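Foam board and offcuts: your questions

I get the same handful of questions every time I post a model or a display, so I've gathered them up in one spot. I'm in Teltham, I build little theatre sets at my kitchen table, and I've ruined a lot of white board learning this stuff!

Why does my white board go furry along the cut?

Nearly always the blade. I snap mine far more often than feels reasonable (I went through a whole pack on the Ikora set, no regrets). Three light passes beat one heavy one, too. If you lean on the knife it drags, and you get those little white crumbs hanging off the side.

Can I fix a rough edge after it's cut?

Mostly, yes. I use a worn bit of fine sandpaper wrapped around an offcut and stroke it in one direction only, away from the face. Going back and forth just lifts more fluff.
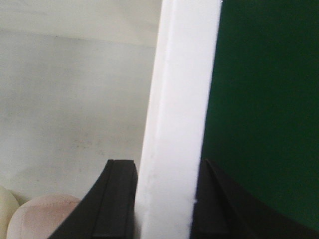 Then a soft dry brush to get rid of the flecks, and leave it alone! I used to keep fiddling until the edge had a dip in it. If it's going to be glued into a corner, it doesn't need to be perfect anyway.

How do I get grey smudges off?

A clean white eraser, gently. Pencil dust and grubby fingers are the usual culprits at my place, so I wash my hands before I touch anything that'll be the front. Please don't use water on anything with a paper or chalky face. I did that to the Bautista staircase and had to start over.

What do you cut on?

A green self-healing mat that's older than some of my furniture. Any colour is fine, but I find white against dark is easier on the eyes at nine in the evening.

How should I store tall, narrow strips?

Flat if you've got the room. I haven't, so mine stand in a cardboard tube beside the bookcase, and the longer ones do get a bit of a lean over the winter. Flip them end for end every so often and they settle down.

Do you sell your offcuts?

No, but I give them away. Last time I cleared out the Uria project box there were 116 pieces in it, which is a bit embarrassing. Send me a note if you're nearby and you can have a bagful.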